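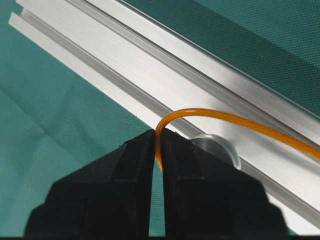 # About Brakum

Hi, I'm Karim Farouk, and Brakum is my shop. We sell tubing, fittings and aluminum profile, cut to whatever length you ask for, and we build small frames and benches for people who'd like the cutting and the plumbing done before the box shows up. If you've ever bought a whole coil of tube because you needed a piece as long as your arm, you already know why I wanted to open a place like this!

I started out fixing bottling equipment. It was good work (loud, sticky, a lot of driving) and most of the calls I got were for the same dull problem, which was an air line that somebody had routed in a hurry. Too short, bent too hard, rubbing on a bracket, zip-tied so tight it had gone flat. I got into the habit of carrying tube and a few lengths of rail in the van, and then customers started asking if they could just buy it from me. So the van became a garage, and the garage became the unit we're in now, next to the tile warehouse. The name was my daughter's. She was two and it was her word for the vacuum cleaner.

## What we do all day

Mostly we cut things. Tube comes in on reels and leaves in bags with your label on them, square at both ends. I'm fussy about square ends. A slanted cut will go into a push-in fitting and look fine, and then it hisses at you for the next year. If you want your pieces marked A through Z to match your drawing, just say so in the order notes, we do that for free and I kind of enjoy it.

The profile side is slotted aluminum rail, cut and deburred, with the ends tapped if you want them tapped. We keep 16 profile sizes on the rack. If yours isn't one of them, send me a photo of the end with a ruler next to it and I'll usually be able to tell you what you've got. Old rail from closed-down product lines turns up here all the time, and I have a shelf of odd nuts I've been hoarding for exactly that.

Then there's the part I like best, which is running the tube along the rail. It sounds like nothing! But a machine where the lines follow the frame, with a decent curve at every turn and enough slack to pull a fitting and put it back, is so much nicer to live with than one with loops hanging off it. We do this for complete benches and also for half-finished ones that people bring in on a trailer, slightly embarrassed. Please don't be embarrassed. I've seen much worse, and some of it was mine.

## Colored tube, and why we stock so much of it

People ask about this a lot. We carry clear, blue, black, red, green, yellow and a see-through orange, and my advice is to pick a color for each job and stick to it through the whole machine. Supply in one, return in another, anything you might need to find in the dark at 5 a.m. in the brightest one you can stand. You can use our scheme or make up your own, but tape a copy inside the cabinet door. The next person to open it may be you in four years, and you won't remember.

We also get asked how tightly a tube can bend. It depends on the tube, the wall and the temperature, so every bag ships with the maker's minimum radius printed on the label. If your corner is tighter than that, use an elbow. They're cheap, and I'd rather sell you one elbow than have you back on the phone with a kink.

## Who's here

There are 37 reels on the back wall and a lot fewer of us. I answer the phone most mornings, and in the afternoon I'm usually at the saw and can't hear it, so email is better after lunch. The packing bench has its own radio station and I don't get a vote.

Our two biggest projects so far have been the Lirnetti benches, a run of little test stands for a coffee equipment maker, and Damunance, a greenhouse misting setup that needed more tube than I'd ever seen in one place. Both started as a sketch and a phone call. Most things here do.

## Come by, or send us a sketch

The counter is open from 8 to 4. There's parking behind the building (ignore the tile people's cones, they know about it) and an offcut bin by the door, tube on the left and rail on the right, priced by weight. Teachers can fill a box from it at no charge, just bring the box.

We close for two weeks in June to service the saws and count the stock. Orders placed then go out when we're back, in the order they came in.

For a quote, a sketch on paper is plenty. Write the lengths on it, tell me what's going through the tube and how much pressure, and leave me a phone number I can call.

Karim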